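Cable dress on our KUKA bin cell, version two (long, sorry!)
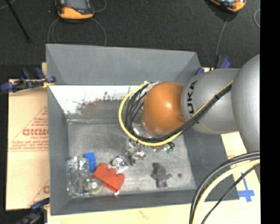

Kai-wen Siu
Cell tech, Clirnau | Thread starter

Finally got a weekend's worth of fiddling done on the picking cell and I'm so pleased with how it's coming on! The yellow cable now takes a big wide loop round the orange joint, and the black bundle fans out inside it before it gets pulled together along the link. One small cable tie holds it there. The bin is clamped down as well, which I should have done months ago.

What I'm after is opinions on the loop. I left it generous so the wrist can turn right over without tugging on the fitting. Too much?

----
Meron Araya
Member

Lovely bin of junk, I want to pick through it myself. But yes, too much! A loop that wide will find a corner sooner or later, and yours is hanging out over crinkly packets. I'd take 6 cm off it and see how the wrist feels.

----
Hsin-yi Tang
Regular

Disagree with Meron. We ran ours tight at Skidik and went through two cables before October. The strain all goes into the last bit before the connector, and you can't see it happening. Leave the slack, move the tie.

----
Kai-wen Siu
Thread starter

Move it which way? Towards the wrist or back up the arm?

----
Hsin-yi Tang
Regular

Back up the arm. Then jog the last axis slowly from one end to the other with a hand on the stop and watch where the black strands bunch up. If they pinch, go back further.

----
Chun-hung Yu
Moderator

Can I put in a word for a soft strap there? Cable ties are great until someone does them up with pliers (me, 8 years ago, never forgiven). A strap lets the bundle slide a little. Also look over the scratches low down on that white strip on the bin wall. I don't know what made them, but I'd check the tool for matching marks before running at speed.

----
Meron Araya
Member

OK, the strap I agree with. Still think the loop's too big :)

----
Kai-wen Siu
Thread starter

Brilliant, thanks all! Strap ordered, tie moving back tomorrow, and I'll go over the tool with a torch. Loop stays for now, sorry Meron. Will run it for almost 8 hours and report back.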